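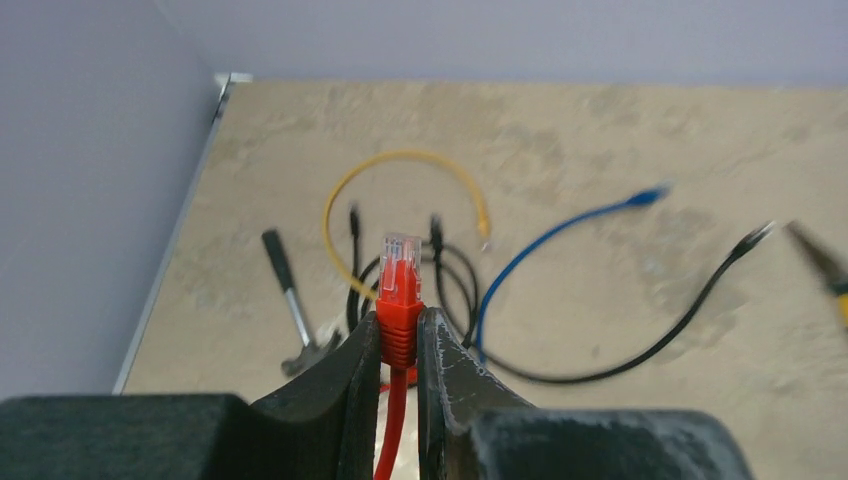 **Taller de manipulación — notas para la sesión 4**

Bienvenidos otra vez. Hoy seguimos con los cables de red, que parecen cosa fácil hasta que toca cogerlos con dos dedos y sin manos. El profesor Florian Hämmerli ha dejado el guion en la carpeta Oda, así que echadle un vistazo con calma antes de empezar, por favor.

## Agarre

Bajad la velocidad al 32 % y cerrad despacio. El cable se coge por debajo del conector, dejando libre la punta — si apretáis sobre la pestaña, luego no encaja. Cada equipo tiene hasta 42 intentos, y los fallidos también se apuntan (¡aprendemos muchísimo de ellos!). 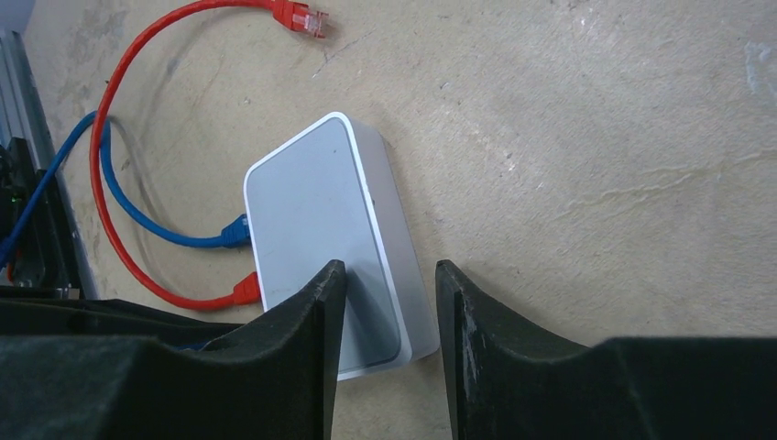 Para insertar, acercaos de frente al puerto y corregid primero el giro y después la altura. El equipo Valow lo hacía al revés y acabó cambiando el orden en junio, con bastante mejor resultado.

## Entrega

Guardad los registros con el nombre del equipo (Valow, Trakent o Gasser) y añadid un párrafo sobre lo que más os haya costado, sin prisa y con vuestras palabras.

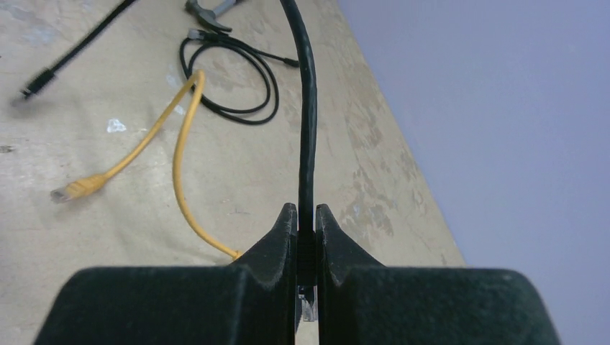 *Figura 3. Cable negro sujeto entre los dos dedos de la pinza.*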